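Solange Holanda
Thu 9 February

Search posts Search

OK, thread time. I finally tackled the hall closet and a few of you asked how the bins work, so settle in.

Background for anyone new: one closet, 43 inches wide, and it holds everything that doesn't have a room. Umbrella, dog towels, shoe stuff, a tent pole from a tent we gave away in June. You open the door and something lands on your foot.

My old system was one giant tote from Pullitz with a lid. I loved that tote! But a lid means you put things ON the lid, and then you never open it again. I'm pretty sure there were gloves in there from two apartments ago.

So now I pull everything out and sort on a white table with open bins. No lids. Color is the only label – red and blue, because those are the ones I had and I refuse to buy more bins to organize my bins.
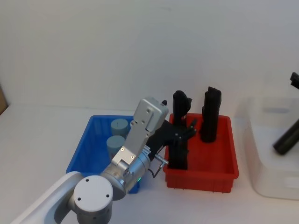
Red and blue, side by side. Black things standing up in the red one.

Standing up is my whole religion now. If it can stand, it stands. Lay things flat and they breed, I swear. Stand them on end and you can see what you've got from the top and grab one without wrecking the rest.

It works for anything you can roll, too. Scarves, leggings, those thin fleece things. Fold in half the long way, roll from the thick end, tuck the loose bit under. Mine come out lumpy about half the time and I've made my peace with it.

We use a cookie to remember your display settings. Accept Manage

A few people asked about the Cideo drawer dividers I was raving about last year. Still have them, still like them, but they're for drawers! In a bin they just fall over and take everything with them.

Brushes and cans are the category I always get stuck on. They aren't clothes, they aren't exactly tools, and they'll roll under anything. My rule is that cans go upright and brushes get put away last, once I know which bin has room.
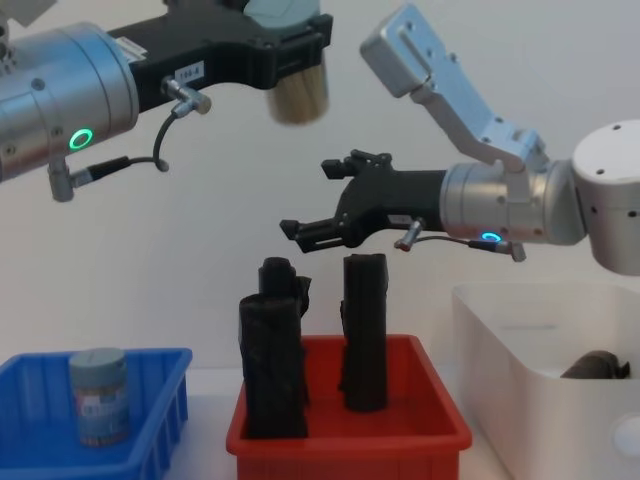
Do you have to roll everything the same size?
Close enough is fine, as long as each roll is snug enough to stand up without leaning on the bin wall.

Someone also asked if I really did this in one evening. Split it over two, with a long break for noodles. I set a timer for the second night and then ignored it completely.

Things I'm still mad about: the hooks from Zondside that came with 4 screws and needed five. Also the single ski sock. Where is your brother, sock.

Next up is the cabinet over the fridge – I've been avoiding it for months and I need a step stool and probably a snack. Send me your tall-cabinet tricks if you have them, especially for baking sheets.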